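Last edited 30/04/2023. Supersedes the June draft, which used a different column order and should not be merged with this one.

# ekelholm-tables

Item lists for household dining tables between meals. One record per table, one row per item. The list covers what is on the table when no meal is being served: packaging, medicine, bottles, cloth, bags, paper, small containers, and the covering of the table itself.

The set was compiled for storage planning. It is meant to help decide what kind of shelf, tray or drawer a household needs near the table. It is not a survey of households and has no sampling frame.

## Contents

| File | What it holds |
|---|---|
| `tables.csv` | one row per table: shape, covering, zone scheme |
| `items.csv` | one row per item |
| `classes.csv` | class names and short definitions |
| `merge_log.txt` | records joined or split after first entry |
| `CHANGES.md` | version notes |

The current release has 400 tables. Item rows are written in the order they were entered, and that order carries no meaning.

## Columns in items.csv

- `table_id`: matches `tables.csv`
- `item_no`: starts at 1 for each table
- `class`: one of the 11 classes below
- `subclass`: free text, lower case, singular
- `zone`: near, center, far, left, right, or a pair such as `far-left`
- `posture`: upright, lying, leaning, heaped, folded, crumpled
- `legible`: full, part, none
- `script`: script of the printed text, if any
- `note`: free text, 1000 characters at most

Blank means not recorded. `unk` means someone looked and could not decide. Please do not convert one to the other when cleaning.

## Classes

1. `food_pack`: snack packets, cartons, wrapped food
2. `medicine`: boxes, blister cards, pill bottles
3. `bottle`: drinking bottles, flasks
4. `jar`: lidded containers, glass or otherwise
5. `bag`: carrier bags and refuse bags, full or empty
6. `box`: shipping and product boxes with no better class
7. `basin_tray`: basins, bowls not in use, trays
8. `cloth`: towels, wipes, garments, bundles
9. `paper`: mail, leaflets, tissue
10. `toiletry`: soap, cream, cosmetics
11. `device`: phones, remotes, meters

Keys and coins were one class in the first version. They were too rare to keep and now go in `device` with a subclass, which is inelegant but avoids renumbering.

## Class decisions that come up often

**Medicine boxes.** Use `medicine` when the printed text names a dosage form, such as tablets, capsules or syrup. A plain white carton with a barcode and no readable dosage form is `box`, even when it stands next to a medicine box. Put the neighbor in the note field if it seems relevant.

**Milk cartons.** Always `food_pack`. The record does not say whether the carton is full, empty or opened. Posture is filled in as usual; a carton on its side is `lying`.

**Cloth bundles.** A cloth tied or cinched into a bundle is one item. The tie is not a separate item. Contents are not recorded unless they can be seen.

**Small bottles.** A small bottle with a label that cannot be read goes in `bottle`, subclass `small_labeled`. Do not guess between medicine and toiletry from the color of the label.

**Folded sheets.** `paper`, posture `folded`. Add `leaning` in the note if it is propped up.

## Coverings

The covering has its own fields in `tables.csv`: `cover_type`, `cover_color`, `cover_pattern`. Plastic and woven cloths are separate types. Pattern is free text and should name the motif first, then the border. "Roses, ribbon bows, scalloped border" is a good entry. "Floral" alone was common in early records and makes them hard to sort.

A busy pattern affects the item list. On a cloth with large printed flowers, small light-colored items are missed more often on first entry, tissue and soap packaging in particular. Tables with patterned covers were therefore entered twice, with at least a day in between, and the two lists were joined.

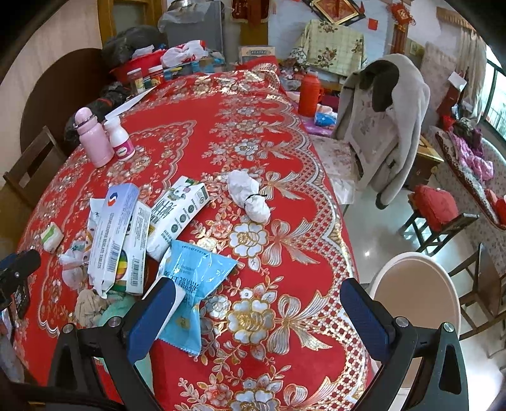
Does a plastic bag with things inside it count as one item or several?

One item, class `bag`, with any visible contents listed in the note field.

The same rule applies to boxes and basins. A basin holding jars is the exception: the basin and each jar get a row, provided the jars can be seen from outside. If it isn't clear whether a jar stands inside the basin or behind it, give each its own row and leave the relation out.

## Zones

Zones are relative to the side of the table the record was made from, so `near` and `far` swap if the same table is recorded again from across. Left and right follow. For round tables there is no corner zone; use a pair only when the item is clearly off both center lines.

Heaps get special handling. When items at one edge touch or overlap, each one that can be told apart is entered with posture `heaped`, and `heap_id` is written at the start of the note. Items fully hidden under a heap do not exist as far as the list is concerned. Expect undercounting at the far edge for this reason.

Sample rows, in the order of the columns above:

```
E-0020,1,food_pack,milk carton,left,lying,part,chinese,
E-0020,2,cloth,bundle,center,,none,,cinched
E-0020,3,bottle,water bottle,far-left,upright,none,,loop handle
```

## Text on packaging

Text is not transcribed in full. `legible` and `script` are enough for the storage work. Where a fragment decides the class, quote the fragment in the note exactly as printed, in capitals if it is in capitals.

Names, addresses and prescription numbers on labels are left out even when readable. If you find one that slipped through, blank the note and add a line to `merge_log.txt` with the table ID only.

## Known problems

- `posture` is blank for most of the cloth items in the Hrubý batch. The field was added after that batch was entered.
- The Prestesberg batch uses `packet` and `sachet` as subclasses for what looks like the same thing. Not fixed.
- 20 tables have no `cover_type`. They are not necessarily bare tables. Bare tables are coded `none`.
- Colors are everyday names with no reference chart. Light blue, mint and pale green overlap between entries.
- `device` is inconsistent for dark handhelds with no visible brand. Some are entered as phones and some as `handheld`. Prefer `handheld`.

## Using the set

Suitable: working out which classes share a zone, how much medicine packaging sits with food packaging, what proportion of the surface classes are packaging versus things in daily use.

Unsuitable: estimating how much a household owns, how tidy it is, or how long anything has been on the table. There is no time field and one cannot be derived from the row order.

The Esach shelf layouts were drawn from an older release that had no `toiletry` class. Soap packages are under `box` in those, so the small-item tray comes out undersized if you reuse the totals.

## Adding records

Use the next free ID in the batch. Enter the covering before the items. Leave everything where it is until the list is finished, including tissue and empty wrappers. Sort nothing by hand afterward; the check script sorts a copy.

Run the check before submitting:

```
python check_tables.py --strict items.csv tables.csv
```

Strict mode rejects unknown classes, plural subclasses and notes over the limit. It does not catch a wrong zone.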